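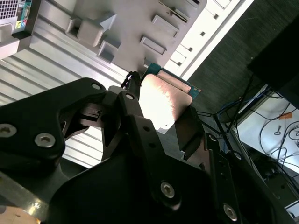 A processor chip.

What Is a Computer Chip?

By Pravesh Hendricks
Clundengate Kids' Library > How Things Are Made > Electricity and Computers

A computer chip is a small piece of material with a very large number of tiny electrical parts built into it. Chips are found in phones, cars, washing machines, traffic lights, and toys that make sounds. A computer has many chips. The one that does most of the work is called the processor.

Where does the name come from?

Early chips were small pieces broken off a larger slice of material, like a chip of wood or stone. The full name is "integrated circuit." A circuit is a path that electricity can follow. "Integrated" means the parts are all joined together in one piece.

What are chips made of?

Most chips are made of silicon. Silicon is one of the most common elements in the ground. Ordinary sand has silicon in it, joined with oxygen. To make chips, factories start with a very pure kind of quartz rock or sand, take the oxygen out, and clean the silicon again and again.

Silicon is called a semiconductor. Copper lets electricity through easily, so it is a conductor. Rubber and glass hardly let it through at all, so they are insulators. A semiconductor is in between. By adding tiny amounts of other elements to it, engineers can control where the electricity goes.

What does a chip do?

The most important parts of a chip are called transistors. A transistor is a switch with no moving parts. Electricity turns it on, and electricity turns it off.

Think about the light switch in your bedroom. It can be on or off. A computer uses 1 to mean on and 0 to mean off. Each 1 or 0 is called a bit. Eight bits together make a byte, and one byte is enough to stand for a letter of the alphabet. In a very common computer code, the capital letter A is stored as 01000001.

A processor uses its switches to add, compare, and move numbers. Pictures, songs, and games are all stored as numbers too. When you press a key, the processor follows a list of small instructions, one after another, very fast. The list is called a program.

How small are the parts?

They are too small to see with your eyes, and most are too small for a school microscope. Chip makers measure them in nanometers. There are 1,000 nanometers in one micrometer, and 1,000 micrometers in one millimeter. If a human hair is 70 micrometers wide, that is the same as 70,000 nanometers. Many parts of a modern transistor are well under 100 nanometers wide.

How is a chip made?

First, the clean silicon is melted. A small crystal is dipped in and pulled up slowly while it turns. Silicon sticks to it and grows into a long, heavy cylinder.

Next, the cylinder is cut into thin round slices called wafers. They are polished until they shine like mirrors.

Then the pattern is added. The wafer is coated with a liquid that changes when light hits it. Light shines through or bounces off a patterned plate, and the pattern is copied onto the coating. Some areas are washed away, and new layers are added. This is repeated many times, and it can take months to finish one wafer.

At the end, the wafer is tested and cut up. Each little rectangle is put in a case that protects it and connects it to the rest of the computer.

Why do chip factories have to be so clean?

One speck of dust can be much bigger than a transistor. If it lands in the wrong place, that chip may not work. The air is filtered all day and night, and workers wear suits that cover their hair and clothes.

Why do computers get warm?

Electricity moving through a processor makes heat. Many computers have a metal block on top of the processor to carry the heat away, and a fan to blow air over it. That is the humming sound you sometimes hear.

Words to know

Bit: a single 1 or 0.
Byte: a group of eight bits.
Semiconductor: a material that lets electricity through in a way we can control.
Transistor: a tiny electrical switch.
Wafer: a thin, round slice of silicon.

Try this

Write the numbers 1, 2, 4, and 8 on four cards, then put them in a row with 8 on the left and 1 on the right. Face up means on, and face down means off. Add the cards that are face up. To make 6, turn up the 4 and the 2. In 1s and 0s, that is 0110. Now try to make 11.

Next page: How Does a Battery Work?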